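Brestulus chain cleaner and wax kit, one season in

Monday night, 4 December, bike's in the garage with no front wheel on it, so I finally have time to write this up. Been meaning to since July.

Background, quick. I race a vintage 250 dirt tracker, mostly club half-miles and a couple of short tracks, nothing fancy. One bike, one van, no help most weekends. Chains are the thing I kill. Clay gets in everything, and by the second heat it's basically grinding paste. I used to go through a tub of degreaser and a toothbrush and call it good.

Bought the Brestulus kit after the Sustham opener. Paid full price, nobody sent me anything. Kit is the clamp-on scrubber box, a bottle of the citrus cleaner, the wax spray, a brush with bristles on three sides and a zip pouch to hold it all. Pouch is junk, I'll get that out of the way now. Zipper went the first month.

The scrubber box

Best part of the kit by a mile. Clamps around the bottom run of the chain, you fill it to the line, spin the rear wheel backwards and the brushes inside do the work. Rear stand pretty much required. I tried it once with the bike leaned on the van and a block under the swingarm. Don't.

Fits a 520 fine. Fits my buddy's 428 too but there's slop and it leaks out the front seal. They say it does everything up to a 530, I don't have one to try so take their word or don't.

Takes me 10 minutes start to finish, chain off the track to chain clean. Toothbrush way was 20 and my knuckles were worse for it. Between a heat and a semi that matters alot. At Bosstead they ran the program early cause of rain coming and I still got the chain done, gearing swapped and the tire pressure reset before they called us to staging.

Gripe: the latch. It's plastic, and it's the thin kind. Mine is still holding but there's a white stress line across it and I baby it now. Would pay more for a metal one. You can buy the latch as a spare, which tells me they know.

The cleaner

Works. Smells like a floor in a dentist's office. It'll lift clay that's been rained on and baked, one pass, maybe two if you left it a week like I did after the July doubleheader. Says safe for o-rings and mine look OK, no swelling, no cracks I can find.

Bottle goes fast though. They say it does a whole season. Maybe if you ride to church. I was on my 2nd bottle before midsummer. You can strain the used stuff through a paint filter and get another round out of it, which I do for practice days. Fresh for race days.

Keep it off painted rims. Learned that. Also off disc rotors obviously, I hang a trash bag over mine. 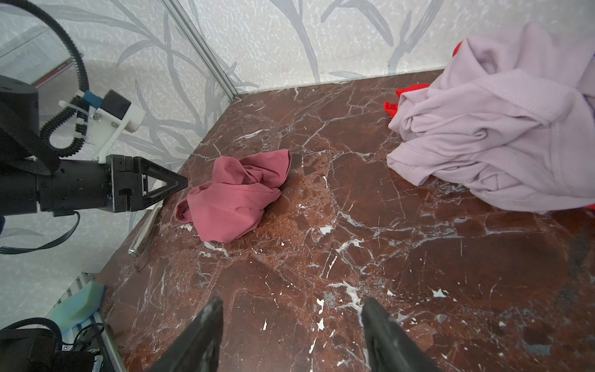
Pink rag, brown marble.

The wax

OK so this is where people argue. Wax vs. oil on dirt. I was an oil guy. Oil flings, picks up dirt, but it's cheap and you can see it's there. Wax goes on wet, you leave it, it sets up and the dirt mostly doesn't stick.

Mostly. On a dry slick groove it's great. Chain came back from a main at Sustham looking like I'd just rolled off the trailer. On a heavy cushion with the water truck out every five minutes, not as great. It packs up around the rollers and turns sort of gray and crumbly. Still cleans off easy, easier than oil did, but it's not magic.

The big mistake everybody makes, me too: putting it on right before you go out. Needs time. I do it the night before, thin coat, inside of the chain, slow wheel. Wipe the side plates after. If you spray it in staging it goes all over your rear tire and then you get to find out in turn one. I had a real good slide on the sighting lap that I did not plan for. Saved it. Looked like I meant it.

Nozzle clogs if you don't turn the can over and clear it. Every time. Does come with the little red straw and the straw does stay on, so points for that.

The brush

It's a brush. Bristles on three sides, good stiff ones, handle's long enough to keep your hand away from the sprocket. Also real handy for foot pegs and the shifter knuckle. I'd buy the brush by itself.

Chain life

What you really want to know. I keep a notebook cause I'm that guy. This year's chain has 166 laps on it counting practice and it's barely moved on the adjusters. Last year's chain was already noisy well before that, and I was moving the axle back every other race. Same brand chain, same sprockets front and rear, same motor. Different tracks some, and it was a drier year, so I'm not going to tell you it was all the kit. But I'm sold on keeping the thing clean between rounds instead of just at home on Sunday.

Rear sprocket looks good also. Teeth still square. I'll run it again for the indoor stuff.

Against the Afridi kit

Couple people asked. I borrowed an Afridi setup for one weekend, so this isn't a full test, just what I noticed. Their box has a better latch, metal, real solid. Brushes inside are softer and it took me more passes to get the same chain. Their cleaner doesn't smell which my wife would vote for. Wax is thinner, sets faster, seemed to sling more. Costs more too. If you ride street or dual sport I'd probly go Afridi. For clay, Brestulus.

Stuff I'd change

Latch. Pouch. A bigger bottle, or at least sell the cleaner by the gallon. A fill line you can see, mine's molded in black on black and in a dim pit it's a guess. And put the directions on the can in bigger print, I'm not twenty five anymore.

One more thing, the drain plug on the box is small and it will roll under the van. Buy a spare or tie it on with a bit of safety wire. I did the wire.

Would I buy it again

Yes. Already have the refill bottles on the shelf for spring. If you only race a few times a year and you've got a toothbrush and a free evening, save your money for tires. If you're running a full schedule by yourself out of a van, get it and get a better bag to put it in.

Four stars out of five. Latch is the missing one.

Will update when the latch goes.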